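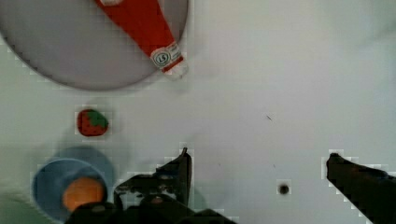

*Wrist camera view, gripper open, toy food set on the white table.*

# Comparing two two-finger grippers on the same arm: which settings should be held constant?

**Posted by Amarachi Amadi**
Tags: grippers, wrist camera, evaluation, controllers

Our laboratory is preparing a comparison of two parallel two-finger grippers, the Udov and the Fitlow, for a tabletop sorting task. Both will be mounted on the same Rinaldi arm and driven from the same Demley controller. The objects are toy food and kitchenware, including a strawberry, a round orange item kept in a light blue bowl, and a ketchup bottle that starts on a gray plate. The wrist camera is used both for the recordings and for the policy that selects the grasp.

The first part of the work, carried out in October with the Udov, produced 2,946 recorded grasp attempts. Of these, 1,608 were marked as successful. The Fitlow attempts have not yet begun, and I would like to settle the procedure before they do.

I request guidance on the following points.

1. The controller accepts a closing force value from 0 to 255 for each gripper. The value 100 was used throughout the Udov attempts. Is it acceptable to use the same value for the Fitlow?
2. The fingers of the Fitlow are shorter. If the camera bracket is left where it is, the fingertips will appear lower in the picture. Should the bracket be moved so that the fingertips appear in the same position, or should it remain fixed?
3. The ketchup bottle may be placed with its cap extending past the rim of the plate. Should this placement be permitted, or should every object be required to sit fully within its dish?

The supplier documents for the two grippers do not describe their force scales in the same terms, and I was unable to find a conversion between them. Any reference to an established procedure would be appreciated.

---

**Ornella Pace**
*Marked as accepted by the original poster*

I will respond to the three points in order. My experience is with an earlier comparison of the same general kind, conducted on a different arm.

**Closing force.** The value should not be carried over. A setting of 100 on a scale of 255 is a command to the controller and does not state a force at the fingertips. Two grippers given the same command can press with quite different force, depending on the motor, the linkage, and the finger length. Please place a small load cell between the fingertips and record the reading at several commands for each gripper. Then select the Fitlow command whose reading matches the one obtained from the Udov at 100. Take the readings at the opening widths of the objects you intend to use, as a linkage gripper does not deliver the same force across its full travel. A strawberry-sized object and the body of a bottle should be treated as separate widths.

If the readings cannot be matched at every width, match them at the width of the most frequent object and report the remainder in a table.

**Camera position.** This depends on what the comparison is meant to establish, and the written protocol should say which of the following applies:

- If the subject is the gripper hardware alone, remove the policy from the comparison. Use scripted grasps from fixed starting poses, and leave the bracket where it is. The camera then serves only as a record.
- If the subject is the complete system, the policy must be given a fair opportunity with each gripper. Collect demonstrations with the Fitlow mounted and train a separate policy from them. Moving the bracket is permitted, but the camera must be recalibrated to the wrist afterward.

A policy trained on Udov pictures should not be applied to the Fitlow without further training. In your picture the fingers occupy a considerable part of the view, and the policy has very likely learned to rely on their shape and position. A poor result would tell you little about the Fitlow itself.

I would also suggest checking the picture for faint doubling before the next series. There is a pale blue shape on the table beside the bowl that resembles a second outline of it. It may be a reflection, or it may come from the camera stream. Record several seconds with the arm stationary and examine consecutive frames. If the shape remains fixed when the arm is still, adjust the lighting first. If it fades over time, review the stream settings, including any noise reduction that blends frames.

**Object placement.** The overhanging cap should be permitted, provided that it occurs equally often for both gripper types. Prepare a list of starting layouts in advance and run each gripper through the same list. An overhanging end gives the lower finger more room, and an uneven share of such layouts would favor one gripper without any indication in the totals.

Finally, the success total should be divided by object before it is used. A single figure of 1,608 out of 2,946 combines objects of very different difficulty. An item inside a bowl must be approached with regard for the rim, which does not apply to one resting directly on the table.

---

**benchtop_mk**

Same force number is fine in my opinion, we always did that. Nothing broke. Make sure the fingertip pads are new on both.

> **Comment from Ornella Pace:** The advice on new pads is sound and I would add it to the protocol. I cannot agree with the first statement. The absence of damage does not show that the forces were equal.

---

**r.tolland**

One addition concerning layouts. The small dark hole in your tabletop could be used as a reference point if it is fixed relative to the arm base. Bring the closed fingertips over it at the start of each session and save a picture. Should the bracket shift after a gripper change, the saved pictures will make the difference apparent. Confirm beforehand that the tabletop is fastened down.

I would also clean or note the tiny dark speck toward the right side of the view. Check whether it moves with the camera. A speck that stays in the same place in every picture is on the lens or sensor.

> **Comment from Amarachi Amadi:** Thank you. The reference picture will be added to the start-of-session checklist. We have decided to run scripted grasps first, with the bracket left in place, and to train a separate policy for the Fitlow afterward. I will post the load cell readings for both grippers under this entry once they have been taken.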